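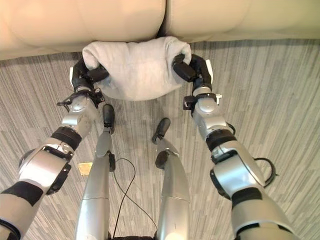 Renting a place with the furniture already in it was supposed to be for one winter, a tenant on Uda Street told me, and now she has been there long enough to have opinions about the couch. She didn't pick it. She wouldn't have picked it. When her sister offered her a better one last March, she had to call the landlord and ask if there was anywhere to put the first one, and there wasn't, so her sister sold the better one to somebody else.

Print this article | E-mail this article

Living With Someone Else's Furniture

In Trenilow, furnished rentals used to mean the rooms over the bars on Mill Street and a few basement units near the hospital. You got a bed, a dresser with a drawer that stuck, and a hot plate if the owner was feeling generous. People stayed a few weeks. Traveling nurses used them, and so did men between marriages.

That has changed. The Casado, the old shoe warehouse by the rail bridge, reopened as apartments with 88 units, all of them furnished down to the can opener. The lease runs 13 months. Smaller landlords along Uda Street saw how fast the building filled and started leaving furniture in their own places. Some of them bought new. Some of them cleaned out a parent's house.

The rent is higher than for an empty apartment, and tenants mostly say they knew that going in. What they were paying for was not having to move a bed up three flights. A young couple on the fourth floor of the Casado came from two states away in a hatchback, with their clothes, a cat and a box of pans. They found pans in the cabinet when they got there. Both sets are still in use, and the couple can no longer say for certain which is which.

The deposit is where things get harder. Most furnished leases in town come with an inventory, a few stapled sheets listing every item and its condition on the day you move in. "Good" is the word used most. A tenant signs it, usually standing up, usually with the keys in one hand. When the lease ends the same sheets come out again, and "good" turns out to mean different things to different people. One man I spoke to lost part of his deposit over a ring on a nightstand. He says it was there when he came. He may be right, but the sheet said "good" and he had signed the sheet.

Tenants who have been through it more than once take pictures on the first day. They open drawers and photograph the insides. They turn mattresses over. A woman who has rented furnished in three towns said she writes directly on the inventory before she signs it, in pen, next to each item, and makes the landlord put initials beside her notes. She has gotten every deposit back.
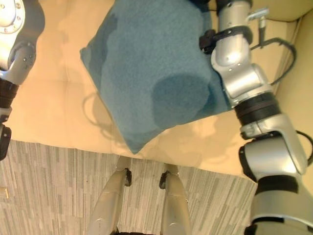 The storage problem

Almost everyone who rents furnished brings something. It might be a chair from a grandmother or a desk the right height. Then the question is where the landlord's desk goes.

The larger buildings won't take it back in the middle of a lease. The Casado has a storage room on the ground floor, but it holds the building's own spares. Tenants push the unwanted piece against a wall, or stand it on end in a closet, or put a cloth over it and call it a sideboard. A few rent a unit at Bokex, out past the county garage, and pay every month to store a table they don't own. The manager of one Uda Street building told me she had no idea tenants did this until one of them moved out, forgot the unit, and had the table sent back with a bill.

She now lets people refuse items before they move in. They get nine days from signing to send a list, and whatever is on the list is gone by the time they arrive. Most people don't send one. She thinks it's hard to know what you don't want until you've tripped on it.

There is also the matter of things that wear out. A mattress is usually the first to cause trouble, then anything with a hinge. Leases tend to say that normal wear is the owner's problem and damage is the tenant's, and leave it there. A kitchen chair that comes apart under a tenant who sat in it the normal way could be either one. In the older buildings these things get settled in the hallway. At the Casado there is an online form, and the answer comes by e-mail, often with a link to the lease.

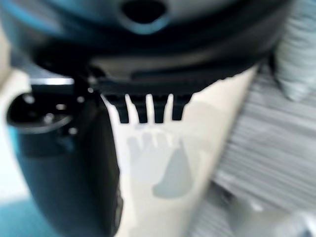

What people change

I asked tenants what they had done to make a furnished place feel like theirs. I expected them to talk about pictures and rugs, and some did. More of them talked about lamps. The ones supplied are bright and tend to stand in corners, and people replace them early, sometimes in the first week. Lamps are cheap, they fit in a closet, and the old ones can be put back in five minutes on the last day.

After lamps came towels and bedding, even among people whose apartments came with plenty of both. A retired bus driver said he had used the landlord's sheets for one night and driven to the store in the morning. There was nothing wrong with them. He folded them up again and put them on the top shelf, and they've been there for eight months.

Others move everything. One tenant switched the bedroom and the living room completely, bed by the big window and couch in the back, and
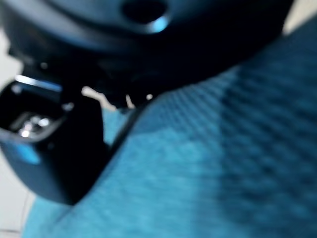 had the good sense to draw the original layout on the back of the inventory before touching anything. When the lease is up it will take a friend and an afternoon to undo. Moving furniture around is allowed under most of the leases I read. Painting isn't, and neither is putting anything on the wall with a screw.

The couch on Uda Street is still there. The tenant renewed in the spring, and this time she asked the landlord to cross the coffee table off the sheets. He came for it on his lunch break with a hand truck. He offered to take the couch as well, if she found one of her own by fall. She's looked at a few.

This site uses cookies to remember your reading preferences. By continuing, you accept our cookie policy. Accept | Settings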